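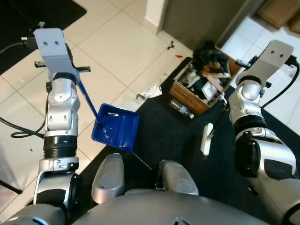
A reader of our September newsletter wrote to ask why the Bodthorpe office still sweeps by hand between the weekly machine cleans, and whether the practice is worth the staff time. I should like to begin with that question.

Slide 2 – Daily sweeping. Tiled floors collect grit along the grout lines and at the edges of mats. A long-handled dustpan, such as the blue one shown at the start, spares the back. Allow 15 minutes per floor.

Slide 3 – Mats. Lift, shake outdoors, sweep beneath, replace flat. Trirkdale reported 252 mats in use across its buildings – pause here for the site managers to confirm their own totals.

Slide 4 – Supplies. The order for the coming year stands at 400 dustpans and brushes. Requests for replacements should be sent to the stores office in writing.

Questions will be taken after Slide 4. Copies of the cleaning schedule are on the table by the door.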